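Chapter 6
Planning the Purchase of a Two-Arm Work Cell

Vlasta Omerović

What you will learn in this chapter
How to write down the task before you ask for a price
How to separate the price of the robot from the price of the cell
How to plan the costs of the first year
When it is better to wait

6.1 Begin with the task

In October a small laundry firm, Stuma, asked three suppliers for a quotation. The request was one sentence long: the firm wanted a robot with two arms for handling shirts. Three quotations came back and it was impossible to compare them. One supplier had included the grippers, another only the arms, and the third, Jurberg, had added a training course which the firm did not ask for.

The fault was in the request. A supplier can give a useful price only when he knows what must be done, with which goods and how often. For soft goods this is more important than for boxes or bottles. A box has the same shape in the morning and in the evening. A shirt can lie in a very large number of ways, and each of them is a different problem for the machine.

For this reason the buyer should describe the starting position of the goods in the request. Does the garment come flat, or in a heap? Are the sleeves spread out, or is one of them under the body? Is the fabric thick or thin, plain or mixed in colour? These questions look small, but the answers decide which gripper is needed and how many cameras.
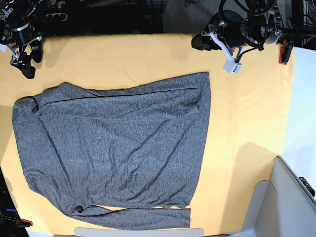 The second part of the request is the place of work. Many buyers forget the table. It must have the right height, it must not move, and its surface should have a colour that differs clearly from the goods. A cloth and a few clamps cost very little, and they can be changed in one afternoon. A wrong arm cannot.

6.2 The price of the robot and the price of the cell

In the budget we use two separate lines. The first is the robot as it stands in the catalogue. The second is everything else that is needed before the first shirt can be folded: mounting frames, cables, lighting, safety equipment, installation and the working hours of your own people.

At Stuma the robot was only 62 per cent of the total. The remaining part was a surprise for the owners, and the purchase was delayed by 90 days while they looked for the money. Small items had a share in this too. Spare gripper fingers and cables together came to 2,230 euros, and they did not appear in any of the quotations.

Before you continue to section 6.3, take a quotation from your own workplace and mark each item with R for robot or C for cell. Keep the sheet - you will need it again for the exercise on yearly costs.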